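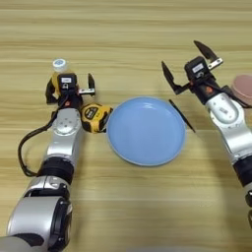 Figure 4. The wooden table with the light-blue plate, the tape measure, the pen and the bottle.

4.2 Things that stay on the table

I started this part of the study thinking I'd be writing about dishes. Ozan Erdem and I had 306 diary entries from 60 households in Flimstead, and we'd asked everyone the same plain question – what is on your main table right now, and how long has it been there? I expected plates, cups, maybe a fruit bowl. What I got was a lot of pens.

Pens and tape measures came up so often that I went back and read the entries a second time, with the dishes set aside. People were quite relaxed about them. One woman wrote that her tape measure "lives by the juice" and left it at that (I've grown very fond of that entry). A plate left out for an evening got an apology in the diary, sometimes a long one. A tape measure left out since May got a single word.

So I split the entries into two piles. In the first I put anything people said they'd take to the sink or the fridge: plates, cups, bottles of juice or milk. In the second went anything they picked up, used and put back down in the same spot. Ekrem Karaca coded them separately from me, and we argued happily over the borderline ones. Cups were the worst! A plastic cup with a drink in it is a first-pile thing, but the same cup with pens in it has plainly moved over, and four households had one cup doing each job on the same table. 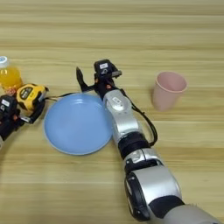

I should say something about where on the table things ended up, as the diaries had a small sketch box for this. Plates were drawn near the middle or in front of a chair. Bottles drifted to the back. The second-pile things were drawn wherever there was room beside something bigger, and they tended to be drawn touching it, or nearly – a pen along the rim of a plate, a tape measure up against a bottle. I don't want to make too much of a sketch box that was smaller than a matchbox, and some people clearly enjoyed drawing more than others did. Still, the same habit showed up in the follow-up visits, where I could look for myself.

Those visits lasted 30 minutes each and I asked people to clear the table the way they normally would. Most began with the plate. After that came the cup, then the bottle, and then there was a pause, and quite often a bit of patting the tape measure into a new position. Several people told me the table was done at that point. I wrote down "done" and moved on, and it was only when I typed up my notes that I saw how many finished tables still had a tape measure on them.

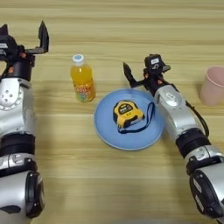

Color came up more than we'd planned for. People who had light wooden tables said bright things were easier to leave out, and that a black pen was the one they lost. We hadn't asked about it, so I can't give a proper figure, and Ozan thinks it may be down to how we worded the question on page two of the diary. He could be right. We changed the wording for the second round, which is reported in Section 5 along with the entries from households that had no main table at all.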